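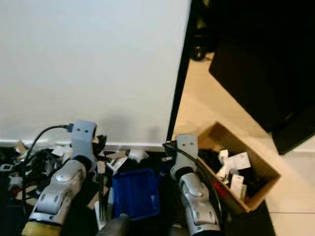 Both arms by the doorway, with the blue basket in the middle and the cardboard box off to the right.

10th August

So, the budget. I promised a post about money back in the spring and kept putting it off, mostly by buying more stuff, and now I have to sit down and plan for November properly.

The big expense is behind me. The 2 arms came as a pair from Damanon and they ate almost everything I'd set aside, so for a while I was living on leftover cables and whatever I could find in the closet. (You can tell from the floor. I own a lot of black cable!) What I didn't plan for was all the little stuff. Brackets, connectors, a mat, more connectors. I went back through my receipts last night and found 32 separate small orders, and I'd only written a budget line for the arms themselves. Oops.

Here's where my head is for the next round. I want spare grippers first, a matching set, so one bad connector doesn't cost me a whole weekend. Beltrán quoted me a 30 day wait on those, so if I want them by November I can't dawdle. After that it's boring storage: bins that stack, and a real rack for the cables. I love my blue basket but it's one basket.

Danylo Boiko, who talked me into the pair in the first place, thinks I should skip all that and put the money toward a proper workbench from Nondance. He may be right! Getting everything up off the floor would be lovely on my knees. But the bench I like costs more than the grippers and the storage put together, and I'd have to drive out to Woltville to pick it up, and my car is small.

For now I'm leaning toward grippers, then bins, then bench next year. I've also added a line called "little stuff" and made it embarrassingly big. If any of you have bought a used bench and gotten it home in a hatchback, please tell me how you did it.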